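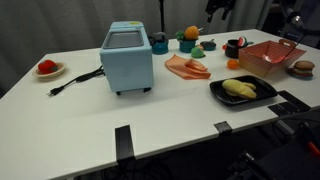 *M. Devadiga*

## 4. Setting up the label printer

If you've done section 3, your catalog is on the laptop and the toys have names. Now they need stickers! I set up the Stendov printer for the toy library in Skumbridge and then did it all over again for the Cundton branch, so most of what follows I got wrong at least once.

Give yourself a clear evening for it. I'd pick Monday if your branch is closed then, as you'll want to leave things lying around between steps.

### 4.1 Before you plug anything in

1. Take the orange shipping tab out from under the print head. It's easy to miss (I missed it), and the printer will happily whir away and print nothing at all.
2. Put the printer on something level, with enough room behind it that the lid can swing all the way back.
3. Install the driver on the laptop **first**. If you connect the cable first, the laptop picks its own driver, and every label comes out half an inch too low.
4. Restart the laptop when it asks. Yes, really.

> **Caution:** The print head gets hot during a long run. Let it cool before you poke around under the lid.

### 4.2 Loading the labels

A full roll holds 2000 labels, and we order two at a time, so there should be 4000 in the cupboard when you start. The small toy library size is the one with the blue core. The white core is for shelf labels, which are in section 6.

1. Press both side buttons and lift the lid.
2. Drop the roll in with the labels feeding from the **top**. If the shiny side faces you, flip it over.
3. Slide the green guides in until they just touch the roll. Snug is too tight, and a tight roll will drag and print everything squashed.
4. Pull an inch or so of backing past the tear bar and close the lid until both sides click.
5. Hold the feed button until the light blinks twice, then let go. The printer pushes out a few blanks while it finds the gaps. Let it finish!

If it keeps feeding and won't stop, the gap sensor has slid over to one side. Open the lid, find the little black slider underneath, and move it back to the center arrow.

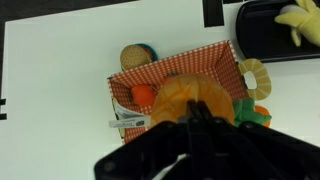

Once the blanks have stopped coming, tear them off and save them. I use mine for handwritten "missing piece" notes, and they stick much better than tape.

### 4.3 Your first test print

1. Open the catalog and click **Labels**, then **Test**.
2. Choose *Stendov small* from the list. There's a *Stendov small (old)* in there too, and I haven't found a way to get rid of it, so just be careful where you click.
3. Set darkness to 9. The factory setting looks fine on the day but fades by summer, and then the scanner can't read it.
4. Print one label and scan it. You should hear one beep and see the words TEST ITEM on the screen.

Two beeps means the scanner read it but the catalog didn't know what to do with it. Go back to section 3 and check that you saved the branch code. Skumbridge and Cundton have different ones, and mixing them up is a pain to fix later (ask me how I spent my May).

### 4.4 Printing the real thing

Print in batches of 200 or fewer. I tried sending the whole catalog over in one go and the laptop froze partway through, and I had to sort out by hand which labels I had and which I didn't.

- For sets, print one label for the bag or box and mark the loose pieces with the paint pen.
- Anything soft gets a sew-in tag. Stickers come off in the wash and end up in the dryer filter.
- Keep stickers off battery doors, seams and anything a toddler is likely to chew.
- Wipe plastic toys with a damp cloth and let them dry before you stick anything on.

**Note:** If you have to stop in the middle of a batch, press **Pause** in the catalog and leave the printer switched on. Turning it off clears whatever is waiting, and the catalog will still mark those labels as printed. To get them back, choose **Reprint by range** and type in the first and last item numbers.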